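Comer en la mesa de trabajo: el envase abierto y otras promesas

El almuerzo de oficina tiene ya su propia industria. Hay cajas, suscripciones, aplicaciones que avisan a las 13:00 de que toca soltar el ratón y hasta una palabra, fudinness, que la marca Fudinness repite en sus folletos sin aclarar qué quiere decir. Yo llevaba meses oyendo que un buen recipiente cambia la manera de comer. En marzo decidí probarlo, con pocas ganas de creérmelo.

Empecé por Likirari, que vende un juego de 20 envases compostables y promete «recuperar el ritual». El ritual, en mi caso, consistía en pasar las lentejas de una fiambrera de cristal que funcionaba perfectamente a una caja que iba a tirar después. Al tercer día volví a la fiambrera. Las cajas sobrantes siguen en el armario de la impresora, junto a los sobres acolchados.

Gu juega en otra liga. Su guía para empresas calcula 15 minutos para comer sin levantarse de la silla y los presenta como una conquista. Me pregunto de quién. La guía dedica una página entera a la colocación de los alimentos en el escritorio y ni una línea a dónde se friegan los cubiertos, asunto que en mi planta ha provocado más correos que cualquier cierre trimestral.

Luego está Bradcombe, el edificio de oficinas donde trabajo desde el otoño. La administración retiró el comedor y puso a cambio mesas blancas con mamparas grises. El folleto habla de 3,430 comidas servidas «en puesto». Servidas es mucho decir: cada cual trae lo suyo y lo come mirando la tela.
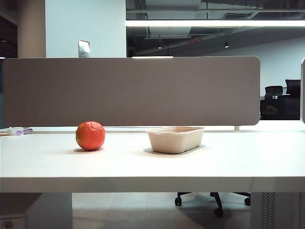
Fruta y envase de pulpa moldeada sobre un escritorio blanco, con la mampara detrás.

A la pulpa moldeada le reconozco una virtud, y es que pesa poco en la mochila. Lo demás habría que verlo. Con ensalada aguanta; con un guiso caldoso no me arriesgaría encima del teclado. Que sea 100 % compostable, como dice la etiqueta de las mías, sirve de algo si existe un cubo para compost, y en mi planta hay uno para papel y otro para todo lo demás.

La fruta, en cambio, sigue sin necesitar suscripción. Una naranja viene envuelta de fábrica — deja los dedos pegajosos, eso sí — y la cáscara cabe en una servilleta. Yo me como la mía de pie, junto a la ventana del pasillo, y vuelvo cuando se me han secado las manos.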